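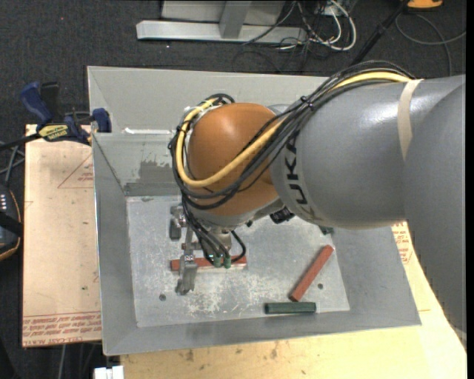

Saturday, January 17, 2026

**Open day, bin cell -- notes**

Doors at 10. Cell was up at 8:40 after one false start: controller came up with the old tool data loaded, so the first jog in tool frame went the wrong way. Reloaded from the backup stick, checked against the pointer, fine after that. Whoever loads the cell next should check tool number before anything else.

Setup for the day:

- KUKA arm, two-finger gripper, short bars in the sheet-metal bin
- bin clamped to the table on the left
- override held at 30% whenever visitors were inside the room, 50% for the timed block before lunch
- Florencio on the pendant, me on the vision PC, Gladys Palomino on the door and the talking

We ran red and green bars together. The original plan was one color, but Gladys wanted people to be able to call a color and see the arm go for it. This took Florencio ten minutes to add and was the most popular thing we did all day, so it stays.

**Timed block**

164 attempts before lunch. I logged them by hand on the clipboard as well as in the file, and the two agree. 6 attempts ended with no bar in the gripper. Breakdown:

| Cause | Count |
|---|---|
| Bar lying against sloping side, finger touched wall first | 4 |
| Bad angle from vision | 2 |

The wall cases are all the same case. The planner treats the bin as a box with vertical sides. It has sloping sides. When a bar rests partway up the slope the approach should tilt with it, and ours comes straight down. I raised this in May and it went on the list below the calibration work. It should move up.

Both bad angles were on bars lying on worn floor. The scratches catch the light and the edge finder takes them for the long side of a bar. I tried a lower exposure over lunch. It helped with the scratches and made the green bars harder to find, so I put it back. Options are a matte liner or a different light position. Liner is cheaper. Would have to be thin and would have to go under the bin fasteners, or it will creep.

**Cables**

Watched the wrist dress for most of the afternoon with nothing else to do during the talks. At large rotations of the last axis the black bundle pulls snug before the yellow one does. No alarm, no damage found when I went over it by hand with drives off. The tape on the arm housing is a temporary fix and has now been temporary through two demos. Needs a proper clip or a bracket. Florencio has a bracket drawing for the other arm which may fit with new hole spacing.

Last axis limited in software for now. The limit is in the demo program only -- NOT in the machine data. Anyone running their own program does not have it.

**Visitors**

Three groups. The Drendbridge people came first and stayed longest. They sort castings by hand and wanted to know about oily parts. I said we have not run oily parts. They asked if they could send a box, Gladys said yes. Box to be addressed to me, in a sealed bag please.

Abdel Hamid sent two from their maintenance side. Good questions, mostly on recovery: what happens when it drops one, who resets it, does the operator need to enter the cell. Current answer to the last one is yes, if the bar lands outside the bin. They did not like that and I don't either. A lip or catch tray under the front would cover most of it.

Third group was students from Melurura. Asked to see a stop, so we did a protective stop mid-move at low speed, and Florencio walked through the restart. Somebody asked how heavy a part it could take. I gave the bar weight and said the gripper is the limit in this cell, long before the arm. Gladys asked me to have the real number ready next time. Fair.

One visitor leaned on the table during a run. The bin shifted enough to show up in the next two pick positions. Re-tightened the clamp and re-taught the bin corner. A single clamp on one side is not a fixture. Drill and pin it, or at the least add a second clamp on the right where the arm leaves room.

**To do**

- [ ] Slope-aware approach, or at minimum reject bars touching the sides (me)
- [ ] Liner test, two thicknesses (me)
- [ ] Wrist cable bracket, check drawing (Florencio Goicoechea)
- [ ] Move last-axis limit into machine data until the bracket is on (Florencio)
- [ ] Second clamp this week, pins later
- [ ] Catch tray, price it
- [ ] Payload figure on the handout (Gladys)
- [x] Log file copied to the shared drive, folder "flirinholm_openday"

Flirinholm want the same demo at their site. Told them not before the bin is pinned. Budget for the pinning and tray together is 700, Gladys to confirm.

Drives off 16:50, air off, pendant back on its hook.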